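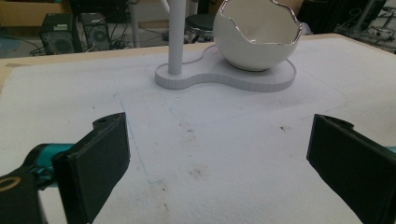
The last bus from Corkeck left at ten to six, and she was the only one on it past the quarry. The driver had the radio on low. He let her off at the chapel, where there was no stop, and she walked down to the house with the cake tin under her arm.

Her aunt had lived at Wisavholm for most of her life and had never locked the back door. It was locked now. The solicitor had sent the key in a padded envelope with a label on it that said BACK, and a second key with no label. She tried the wrong one first.

The kitchen smelled of soap and cold ash. Somebody had emptied the fridge and left it open with a tea towel over the door. She put the tin on the table, filled the kettle and went round switching on lamps.

There was not much to do. The furniture was going to the sale room at Skumham and the beds were going to a cousin. What was left was the dresser drawers, and the solicitor had said that family should go through those. She was the family who lived nearest, at two hours by train and then the bus.

She started at the top. String, candles, a bicycle pump. A tide table for a year when she had been at school. In the second drawer were the letters from the Palaniappan Line, tied with a bootlace, thirteen of them, all in the same long cream envelopes. She knew the name. Her uncle had gone out as a ship's cook on one of their boats and had come home in August with a bad chest, and that was all anyone had told her about it.

She made the tea before she read them.

The first few were about wages. The next was about a trunk, which had been put ashore at the wrong port, and the company regretted it. The rest were about the trunk as well. It had been seen in one warehouse and then in another. It had been opened by customs and closed again. Her aunt must have kept writing, because each letter thanked her for hers. The last said that the company had now been looking for over 10 years and would like, with respect, to offer a sum in settlement. The cheque was still pinned to it.

She turned the cheque over. On the back, in pencil, her aunt had written a list: flour, lard, blue wool, stamps.

It was dark by then. She washed the cup and went up to see about a blanket, and on the landing she remembered the second key.

It fitted the cupboard under the eaves. Inside was a trunk with his initials on the lid and a shipping label, the ink gone brown. She knelt and lifted the lid. It was full of blue wool, wound into balls, and on top was a pair of man's socks with one heel unfinished - the needles were still in it.

She sat on the landing for a while. Then she took the socks down to the kitchen, where the light was better, and looked to see what stitch it was.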